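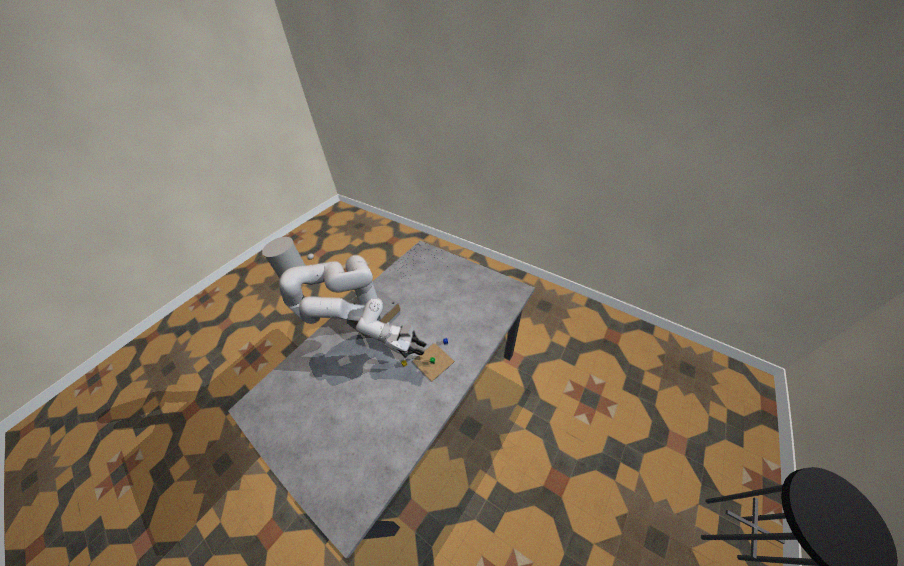

## 4. First tidy-up run (simulator)

Do this section before going anywhere near a real bench. Helik set-up must be finished (section 3) and the Endcombe room loaded. If the room comes up with no table, go back, you skipped a step.

What you're running: small things on a table, one flat board, arm puts things on the board or takes them off. Smallest chore we could think of. Stands in for clearing a counter, or sorting parts into a tray on a shop floor.

1. Open the job list. Pick **Tidy, small objects**.
2. Set speed to 80. Not higher on a first run.
3. Set the seed to 574 so your layout matches ours.
4. Press **Home**. Wait for the arm to stop.
5. Check both views, room and wrist. Close any others, they slow things down.
6. Press **Start**. Hands off the mouse.

**Note:** the wrist view is round and bends straight lines. Normal. Don't judge distances off the table edge, use the fingertips.

**Note:** colour names in the job file have to be lower case. "Green" will load fine and then do nothing at all. Known bug, fix was meant for August.

### 4.1 Lining up a pick

1. Pause when the gripper is over the board.
2. In the wrist view the block should sit between the two fingers, clear of both.

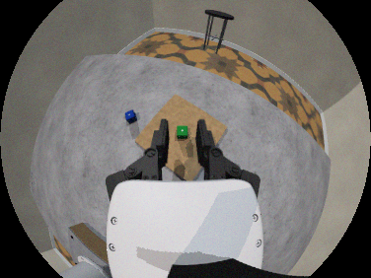 3. Gap uneven? Nudge sideways, 2 clicks at a time, then check again.
4. Turn the wrist if the flats of the block don't face the fingertips. A corner grip will usually spin the block out.
5. Lower, close, lift. Hold at the top before you move off.
6. Save the pose. It does not save itself.

**Caution:** shadows fool people. Go by the top face of the block and ignore the dark patch beside it.

**Caution:** don't lower with the fingers half closed. You'll push the board and every saved pose after that is off. Reset the room and start agian.

### 4.2 So can it do chores yet?

Gets asked every training day, so, short answer. This one, mostly. Your kitchen, no.

On our last full batch, 234 picks before a person had to step in. Good number. But that's cubes, hard sides, a flat table, light that never changes. Swap in a wet sponge or a bag of screws and it's a different job. Balls are worse than cubes. Cloth we haven't got working.

Shop floor is closer than the house. Same parts, same tray, same spot every shift. Zovmont rig does that kind of work if somebody sets out the tray first. Setting out the tray is still a chore, mind, so count that time when you work out what you're saving.

Don't promise a customer anything off a simulator run. Do the bench test (section 6) and use those numbers.

### 4.3 If it stops

- Arm freezes above the board: press **Clear**, then **Home**. Not the other way round.
- Block falls through the table: step size too big. Put it back to the default.
- Wrist view all black: wrong camera picked in teh Işık panel. Choose it again and restart the view.
- Keeps missing on the same side: redo 4.1 from step 1, old pose probly still loaded.

Save the log before you close the window, or it's gone. Then on to section 5, grip force.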